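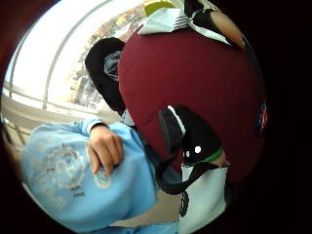

How to pack a soft bag for a short trip (and how to fold the sweatshirt)

Posted 3 Mar 2025 in Home and Travel

I was asked by several readers to write down how I pack a soft bag, the kind without a frame and without wheels. A hard suitcase is easy, it has corners and you fill the corners. A soft bag takes the shape of what you put in, and if you put the things in badly it becomes a ball with straps. I packed badly for many years. The method on this page is the one I use now for trips of two to four nights, mostly the bus from Flisum to Flondov and back.

You do not need special cubes or vacuum bags. I have tried both. The cubes are nice but they make a soft bag stiff, and the vacuum bags need a pump to close them again on the way home.

What you need

A soft bag, sports bag or travel bag, or a big backpack. Mine is a Flisier, the 50 liter one, bought used.
A bed or a table, higher than your knees. The floor is bad for your back.
Your clothes, clean and fully dry.
One thin plastic or cotton bag for shoes.
One more thin bag for worn clothes on the way back.
A small pouch for the bathroom things.

Before you start

Empty the bag completely. Turn it upside down and shake it. Open all the side pockets also, and put your hand inside to the bottom. Last October I found in mine a house key I had already paid to replace.

If there is sand or crumbs in the seams, use the narrow mouth of the vacuum cleaner. For the outside of a fabric bag, a damp cloth with a little dish soap is enough. Wipe the straps too, they are touched the most and they are usually the dirtiest part. Let everything dry with the zipper open. A bag which was closed while damp will smell, and after this your clothes will smell the same.

Then look at the straps. Pull each one firmly where it is sewn to the bag. If you see threads coming out, repair it now at home, with strong thread and a thick needle. Also make the long straps short while you are packing, or lay them to the outside. Otherwise they fall into the opening all the time and you pack them in with the socks.

Step 1. Lay everything out

Put all you want to take next to the bag, in piles. I make one pile for tops, one for trousers, one for underwear and socks, and one for all the rest. Do not put anything in the bag yet, even the small things.

Now look at the tops and take away one. I do this every time and I have not yet missed the one I took away. If the weather is uncertain, take away a T-shirt and keep the sweatshirt.

Step 2. Decide what is folded and what is rolled

Some people roll everything. I do not agree with this fully. Thin things roll well: T-shirts, leggings, pajamas, underwear. Thick things with a hood or a heavy waistband make a roll so fat that there are holes on all sides of it, and these I fold flat.

Rolled: T-shirts, thin trousers, pajamas, swimwear, scarf.
Folded flat: sweatshirts, sweaters, jeans, towel.
Left as they are: a printed dress or blouse in slippery fabric. It slides out of any fold, so I lay it in last, loosely, on top of the others.

Step 3. Fold the sweatshirt

This is the piece where most of the space is lost, therefore I explain it slowly.

1. Lay the sweatshirt on the bed with the front side down. Put both hands in the middle and push the fabric outward to the sides, until it is smooth. Pull the bottom edge straight.

2. If it has a hood, fold the hood down onto the back and press it flat. Put the strings inside the hood.

3. Fold the right side in toward the middle, from the shoulder to the bottom edge. The sleeve will now stick out to the left. Turn the sleeve down, so that it lies along the body and the cuff points to the bottom edge.

4. Do the same with the left side. You have now a long rectangle. Both sleeves should lie beside each other and not on top of each other. If they cross, the middle will be too thick.

5. Press with the flat hand from the neck to the bottom. Air comes out. With a fleece inside you need to do it two times.

6. Fold the bottom edge up to the middle, then fold one more time to the neck. Turn it around.

The finished packet should be as wide as your bag is deep. For my bag this is 14 inches. If your packet is wider, open it and make the side folds in step 3 and 4 a bit deeper, so the rectangle is more narrow. It is worth to measure this once, after that your hands know it.

Jeans are folded the same way but simpler: one leg on the other, the pointed part at the seat turned in, then from the bottom up in three parts.

Step 4. Roll the thin things

Lay the T-shirt front side down, fold both sleeves to the back, fold it one time lengthwise, and roll from the neck to the bottom edge. Roll tight but do not pull the fabric. If the roll opens itself, it was rolled too loose at the beginning.

Underwear I roll together with a T-shirt, one set for each day. In the morning you take one roll and all is there. I learned this from a Mnguni catalog years ago, where it was shown for children going to camp, but it is good for adults also.

Step 5. Fill the bottom

Put the bag on the bed with the opening up and pull the sides apart. If the bag falls together all the time, put the shoes in first and it will stand better.

Shoes go in their thin bag, sole to sole, heel of one to the toe of the other. Fill them with socks. Place them at the end of the bag which will be down when you carry it. In a backpack it is the bottom, in a sports bag choose one end and remember it.

Next to the shoes comes the towel, if you take one, and the jeans. Push them into the corners with your hand. Soft bags have corners too, they are only hidden.

Step 6. Fill the middle

Now the folded sweatshirts. Stand them up on the edge like books, if the bag is wide enough, and the rolls go beside them in one row. When things stand on the edge you can see each of them from above, and you can take one out and leave the others in peace.

In a backpack this is different. There you lay the packets flat, one on the other, with the flat smooth side to your back. Put the rolls on the outer side.

The heaviest things should be close to your body. A book or a charger in the outermost pocket pulls the whole bag backward, and you will feel it in your shoulders after one hour.

Step 7. The top layer

On top I put what I need first: pajamas, bathroom pouch, phone cable. The pouch should lie flat and not stand. If you have a liquid that worries you, open the cap, put a small piece of plastic film over the mouth and close it again.

The printed blouse comes last of all. Fold it only one time, lay it over the full surface, and tuck the edges down on the sides.

Step 8. Closing

Do not pull the zipper with force. Press down with one forearm along the opening and close the zipper behind it with the other hand, a bit at a time. If it does not go, there is too much inside, or there is one packet standing too high. Nearly always it is the sweatshirt. Take it out, press the air out again, and put it back.

When the bag is closed, lift it and shake it lightly. Then tighten the side straps, if there are any. First the lower ones, then the upper ones. The loose ends I roll up and fix with a hair elastic, so they do not hang into the bus door.

Common problems

The bag is round like a ball. The thick things are all in the center. Move one of them to the end, and put rolls in its place.

The bag is half empty and everything moves. Tighten the straps more, or put your jacket inside. A bag that is too big is not better than one that is too small.

The clothes have creases anyway. Hang them in the bathroom while you shower, with the door closed. For cotton shirts this helps only a little, and I still take an iron if there is a wedding.

The sweatshirt opens in the bag. Tuck the bottom edge a little way into the neck after the last fold. It makes a closed packet and you can even throw it.

The way back

Worn clothes go in the second thin bag, and this bag goes at the bottom next to the shoes. Do not fold them carefully, but do roll them, because clothes thrown in loose take more room and then the same bag does not close on the last day.

At home empty the bag on the same evening. Wash what is to be washed, open all zippers, and hang the bag by one strap until the morning. I keep mine on a hook behind the bedroom door with the shoe bag already inside.

Questions from readers

Can I wash a fabric bag in the machine?
Look at the label inside first. Many bags have a stiff plate or foam in the back, and these I wash by hand in the bathtub with lukewarm water. Let it dry two days, upside down.

Does this work for children's clothes?
Yes, only the packets are smaller, so fold the sweatshirt in half one time where I fold it twice.

My straps are slippery and become longer when I walk.
Pass the end one more time through the buckle, back the way it came. If the buckle is worn out, a shoe repair shop can change it.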